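Doris Tableware for Small Households
Owner's Guide, revised 2026-07-12

Section 3: Laying, Using and Clearing a Place

Before you start

This section assumes you have unpacked the box, washed everything once (Section 2), and found a table. Any table will do. The Barbieri serving tray is sold separately and is mentioned here only because the sales department asked.

For one place you will need:

1 bowl
1 flat plate
1 fork
1 spoon
A dry cloth
A patch of tabletop the width of your shoulders, elbows included

Bowls and plates come in several colors and are meant to be mixed. We used to sell matching sets. The letters we got about single broken plates would fill a drawer, and did, so now nothing matches and everything can be replaced one piece at a time.

3.1 Clearing the space

1. Take away whatever you were doing at the table this morning. Pushing it to the far end counts, within reason.
2. Wipe the surface with a damp cloth, then with the dry one.
3. Run your palm over the area. If it sticks, go back to step 2. Jam is more patient than you are.
4. Check that the table doesn't rock. Folded card under one leg is a permitted repair and tends to become a permanent one.

Note: On a shiny tabletop, crumbs show up best if you crouch and look across the surface toward the light. You will regret knowing this.

Caution: Do not drag bowls or plates across the table. The unglazed ring on the underside is mildly abrasive and will leave a mark that no product in our catalog removes. Lift, move, put down.

3.2 Placing the bowl and plate

1. Carry one piece at a time until you trust yourself. Hold the bowl with a thumb outside the rim and fingers underneath. A thumb inside the rim is quicker, and your guests will notice it in the soup.
2. Set the bowl down in front of the chair, a hand's width in from the edge of the table.
3. Put the plate to the right of the bowl. Left-handed diners may prefer the left, and may also be tired of reading sentences like this one.
4. Leave a finger's gap between the two. If they touch they will chatter every time somebody cuts something.
5. Let go of the plate only when the whole base is down. Most chipped rims come from the last half inch of the trip.
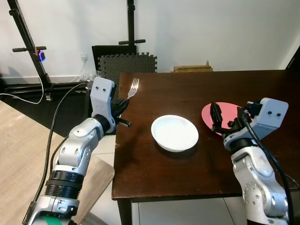 Step 5 is the one people skip. The drop looks like nothing, and with a bowl it usually is nothing, but a flat plate lands on one point of its rim and that point takes the lot. Lower the near side first, then the far side, then take your fingers out. With practice it takes no longer than dropping it, and a good deal less time than looking for the dustpan.

Note: You may stack the bowl on the plate if the table is small. The base of the bowl should sit in the flat middle of the plate. If it tilts, you have a large bowl on a small plate and should swap one of them.

Caution: The pieces are fine in a warm oven but must never go straight from there onto a cold stone counter. We tested this with 14 bowls so that you would not have to. We now have fewer bowls.

3.3 Placing the fork and spoon

1. Pick each piece up by the handle. The end that goes in the mouth is nobody else's business.
2. Hold the fork upright against the light and look between the tines. Egg lives there. If you find any, see 3.6.
3. Lay the fork to the left of the bowl, tines up.
4. Lay the spoon to the right, hollow side up. If the plate is in the way, put the spoon between the two, or above them with the handle pointing right.
5. Line the handle ends up with the edge of the table. This is optional, but once you have done it for one place you will have to do it for all of them.

For everyday meals you can ignore steps 3 to 5 and put the fork and spoon down together beside the bowl. Plenty of our customers do, including those who sent us very firm opinions on step 3.

Caution: Do not use the fork to open parcels, lift staples or test whether something is glued down. The guarantee covers 1,000 meals or five years, and our returns desk at Rutau can tell a meal from a paint can.

3.4 Sharing the table with other things

Few tables are only for eating. If yours is also a desk, a workbench or the place where cables go to breed, you needn't clear the whole of it. You do need a border.

1. Decide where the eating part stops. A strip of tape works, and so does a dirty look.
2. Move cables back from the edge, and out from under any bowl.
3. Keep anything with a fan or a vent well away from the food. Flour travels.
4. Move tools with jaws, points or springs out of reach of sleeves.
5. Bottles that hold something other than drinks go to the back with the cap on and the label showing. If the label has come off, the bottle leaves the table. 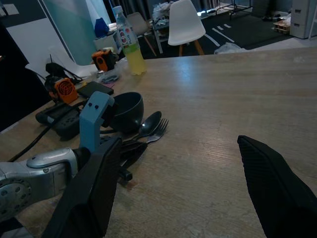
When the meal is over the border can be taken up again, although in most homes it drifts back by itself within the hour. Expect to redo it before every meal. We looked into supplying a raised edge for the purpose and found that people simply put things on top of it.

Note: Phones are equipment. They belong on the other side of the border with the rest.

3.5 Filling

The small bowl holds 300 ml to a sensible line and more than that to a foolish one. Fill it after it has been set down. The plate is 245 mm across and has no sensible line, so use your own judgment, or borrow some.

3.6 Clearing

1. Wait until everyone has finished, including the slow one.
2. Take the fork and spoon first, together, handles toward you.
3. Scrape leftovers from the plate into the bowl.
4. Put the bowl on the plate and carry both, level, to the sink.
5. Rinse the fork right away if there was egg or cheese. Dried egg needs ten minutes in warm water and a brush.
6. Wipe the table again, as in 3.1.

Caution: Do not leave a spoon standing in a bowl near the edge. It is a lever.

Replacement bowls, plates and single spoons can be ordered from Hustitz using the card at the back of this guide. New colors arrive each October. For stains, gray marks and fine scratches, continue to Section 4.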